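Rukska open day: three hours among the old computers

The Rukska refurbishing shop opens its doors to the public once a year, in August, when anyone sensible is at a lake. I went because Kaja Kivi told me there would be pastries. There were pastries until 20 minutes before I got there.

The shop sits behind the Stamwood furniture outlet, and you sign in on a clipboard with a pen attached by string. My visitor sticker was number 47. Fahad Niazi, who runs the tours, explained that they take in office desktops by the pallet – up to 1000 a year – and sort them into machines worth fixing and machines worth mining for parts. He said this with the calm of a man who has lifted most of them personally.

We started with power supplies. Fahad has strong feelings about the labels on power supplies, and by the end of his talk I was reading fine print I have ignored all my adult life.

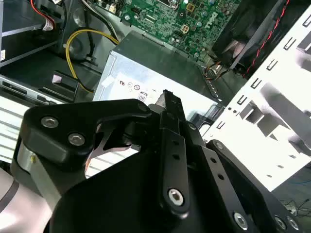 The power supply, with its little "80" efficiency badge.

From there the group shuffled around to get a look at the whole inside. I have owned computers for decades and treated every one of them as a sealed box that hums. With the side panel off and the tower on its back (its side, Fahad corrected me, twice), it's closer to a kitchen drawer in which someone has taken the trouble to color-code things. The blue plastic parts, he told us, are the bits you're meant to grab. If it isn't blue, ask first.

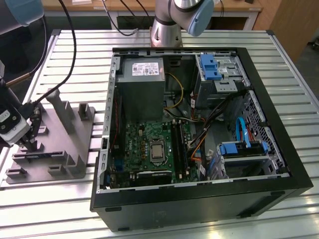

A man in a Golach cap asked whether you could fit a newer processor in there. Fahad said it depended. The man asked what it depended on, and we lost a good part of the morning. Oriana Arancibia, who handles intake, used the time to tell the rest of us about cables. Her view is that the data cable matters less than people think and the power connectors matter more, and that most of the "dead" drives she sees just need something pushed back in properly. She has a drawer of them at home. I didn't ask how her family feels about it.

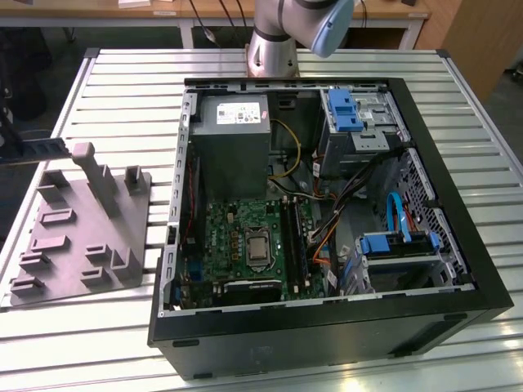
We had a short break at 11 for coffee from a Sial urn, which made the kind of coffee that urns make. Ehsan Jatoi joined us there and took over for the motherboard portion. He is quieter than Fahad and much better at pointing. He went over the processor socket and the lever that holds things shut, and asked us please not to touch the shiny part, while looking at one child in particular. Then it was on to graphics cards, a subject on which the same child had more to say than Ehsan did. 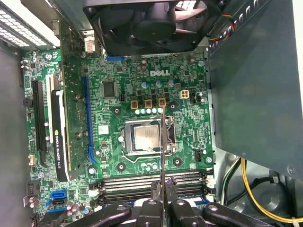 The Quadro K420 got a mixed reception. The child had been hoping for something to play games on, and Ehsan conceded that it was more of a drawing-office card. I liked it. It has its name written down the side in good clear capitals, and at my age I appreciate that in anything.

The tour officially lasts 90 minutes. Ours ran well over, thanks to the cap. On the way out there's a table of finished desktops for sale, and I held out as far as the door before going back for one. Kaja carried it to the car. I plan to open it up this weekend, find the blue parts, and then probably close it again.

If you go next year, park on the Stamwood side, wear shoes you can stand in, and get there early for the pastries. Fung-ping Tsai at the front desk keeps the mailing list and will add you if you write your address legibly. Mine took two tries.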